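Keep, Fix or Toss: What Households in Bornora Do With Broken Appliances
Ruoxi Yin, Ciarán Foley and Lama Khalaf

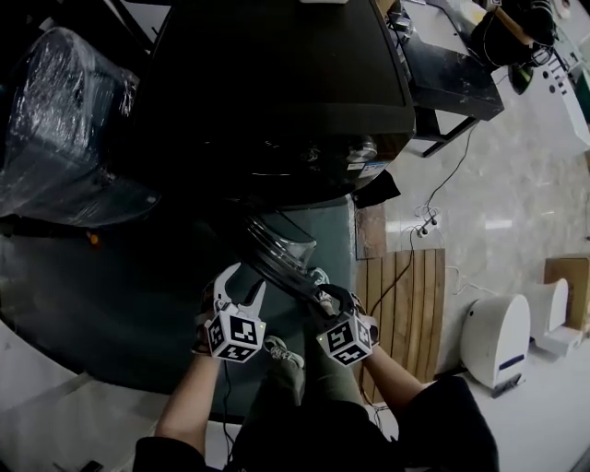 Figure 1. A dark part with a ribbed, wheel-like end and a clear curved section.

1. Introduction

Most homes have at least one appliance that does not work. It may be a toaster with a lever that won't stay down, or a fan that only runs on one speed. Our project looked at what people do with these items and how they decide. We wanted to know whether people throw things away mainly over money, or if other reasons matter more.

We chose small appliances and left out anything that needs two people to carry. Large appliances such as washers are usually repaired at home by a service company, and the choice works differently. We also left out phones and laptops, which have been studied a lot already and which people tend to replace before they break.

Our advisor was Radka Ivanov. She suggested that we ask about specific objects instead of general habits. In our first draft of the survey we asked, "Do you usually repair things?" and nearly everyone who tested it said yes. When we asked the same people about the last thing that broke, most of them had thrown it out.

2. Background

Bornora has one repair shop that still takes small appliances. It is run by Zhenhua Xiao, who agreed to an interview in July. The next closest shop is in Drernier, and it is not on a bus line. The town transfer station accepts broken appliances but does not let people take anything home from the pile. There used to be a swap shelf next to the scale house. It was taken down when the building was repainted and has not been put back.

Several of the articles we read for class make a distinction between a product that can't be repaired and a product that isn't worth repairing. The first is about how it was made. It may have glued seams or a motor sealed inside the body. The second depends on the price of a new one, the cost of labor, and how much the owner likes the thing. We used this distinction when we sorted our answers.

3. Methods

We surveyed 72 households. We went door to door in two neighborhoods, one near the high school and one along the river, and left a card with a phone number where no one answered. The survey had 15 questions and took less time than we had planned. Each household was asked to list every small appliance that had stopped working properly while they lived at their current address, as far as they could remember, and to tell us where it was now.

This gave us a list of 327 items. For each one we recorded the type, the problem, what was done with it, and the main reason. Two of us coded each reason separately and then compared. Where we disagreed, the third person decided.

We also interviewed Mr. Xiao at his shop and spent an afternoon there watching people come in. We did not record names or ask customers any questions. Our notes were only about what was brought in and whether it was left for repair.

4. Results

4.1 Where the items went

More than half of the items had been thrown away or taken to the transfer station. The next largest group surprised us. These were items that had been put in a closet, basement or garage and were still there. Repaired items came third, and items given away were a small group at the end.

Vacuum cleaners and sewing machines were the most likely to be repaired. Toasters, hair dryers and electric kettles were almost never repaired. Coffee makers were split. Owners of simple drip machines threw them out, while owners of more expensive machines usually tried at least one fix.

4.2 Reasons

Price was the most common reason given for throwing something away, but it was often combined with something else. Many people said they did not know who could fix it. Some had never heard of the shop in town, including a family that lives on the same street. Others said they had tried to open the item and couldn't, or had opened it and couldn't get it closed again.

For the stored items, the usual answer was that the person planned to deal with it later. One man had three lamps in his garage that all needed the same kind of switch. He told us he had bought the switches and then lost them.

4.3 The repair shop

Mr. Xiao charges a $5 fee to look at an item and takes it off the bill if the customer goes ahead. He said many of the problems he sees are simple, such as a worn cord, a clogged filter, a cracked clip or a broken belt. The harder part is finding replacements. A part may be sold only as a set, or only with the whole housing. He keeps old machines in the back room for their parts and has them sorted by size, not by brand. A customer bought a used Stunon mixer while we were there and asked for the manual, which he found in a drawer.

He also said that people often apologize for bringing in something cheap. He would like them to stop doing that.

5. Discussion

We expected cost to explain most of the results. It explains part of them. A kettle costs very little to replace, and we don't think a better repair system would change what happens to kettles. But the stored items suggest that many people don't want to throw things out and are stuck at the next step. A repair day at the library, or a list of shops printed on the transfer station permit, might move some of those items out of basements.

Memory is the main weakness of our study. People remember the sewing machine they had fixed better than the hair dryer they threw away, so our share of repaired items may be too high. We also surveyed only in the daytime and missed many people who work those hours. Apartment renters are underrepresented for the same reason, and they have less room to store broken things.

If we did this again, we would ask to see the stored items. Two households offered to show us, and in both cases they found more than they had listed.

6. Acknowledgments

We thank Radka Ivanov for her comments on the survey, Zhenhua Xiao for his time, and everyone who answered the door. Ciarán Foley drew up the coding sheet, Lama Khalaf did the shop interview, and Ruoxi Yin wrote sections 4 and 5. The survey form and the blank coding sheet are in the appendix.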